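Search this site Search Go
Tue 6 November
By Felista Odera, with Musyoka Waweru and Debora Sartori

4. Training on plain renders

4.1 Why we stopped making things pretty

When I started on this project I was quite sure that the simulator had to look good. Everyone in our group thought so, and we spent most of July fiddling with lights, wood grain and reflections in Fetitz, our rendering tool, before a single policy had been trained. Musyoka built a lovely kitchen. It had a tiled wall and a window, and it took ages to draw each view (he is still a bit sore that we dropped it).

The trouble was speed. Our policy, Dalumon, learns by watching whole attempts at a task through a simulated camera, and with the pretty kitchen we could only get through 300 attempts in a day. So one evening I switched off every texture in the room and left flat colours on the walls, just to check that the training loop ran from end to end. It ran, I went home, and by the morning we had 3,000 attempts sitting on the disk. I'd meant to throw them away. Debora talked me into training on them first, and I'm very glad she did!

4.2 What the policy gets to see

The plain renders are about as bare as we could make them. Big surfaces get a single colour each with a little shading, so the only clue that two of them meet is a change in tone. We kept the robot's own parts in more detail than the room, as we wanted Dalumon to have a good idea of where its gripper was even when only a bit of it was in view. We also squash the pictures quite hard before they reach the network. That was done to save disk space at first, and then we left it in, as the cameras on our real arm squash theirs too.
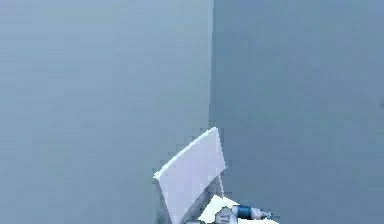

You might worry, as Zawadi did when she read an early draft, that a policy brought up on this sort of thing would fall over the moment it met a real room with coats and mugs in it. I worried about it as well. We dealt with it in a fairly lazy way: the wall colours are picked afresh at the start of each attempt, and so is the position of the camera, within limits that I set by hand. Nothing else about the room changes. We tried adding random clutter too, but it slowed the renderer down and I couldn't see any gain that was worth the wait, so it went.

4.3 The comparison

To be fair to Musyoka's kitchen, we trained 2 versions of Dalumon with the same network, the same settings and the same amount of computer time. One had the pretty renders and the other had the plain ones. Because the plain ones are so much quicker to draw, that version saw far more attempts, and I think it's right to let it keep that advantage. Time is what we run out of in our lab, and I'd guess it's the same in yours.

Both versions were then tried on the real arm, with 43 trials each. Erasto reset the bench between trials and decided whether each one counted as a success, without being told which version was running. The plain version won more often, and it won by enough that none of us felt like arguing. Its mistakes were different, too. The pretty version tended to reach confidently for the wrong spot, while the plain one would dither near the right spot and sometimes give up. I much prefer the dithering, as it's easier to stop an arm that's moving slowly.

Figure 4. Simulated camera view used for the plain renders, with part of the gripper in view at the bottom and flat-coloured surfaces behind.

4.4 Things I'm less sure about

We haven't tested shiny or see-through objects at all, and I suspect flat colours would do badly there. Our bench is also well lit and quite tidy, so please don't read too much into the result if yours isn't. Debora wants to rerun the comparison with the same number of attempts for each version, which would tell us whether the plain pictures help by themselves or only by being quick. I'd like to know that as well, and we'll start on it once the arm is back from its service.

We use cookies to remember your settings. Accept Manage choices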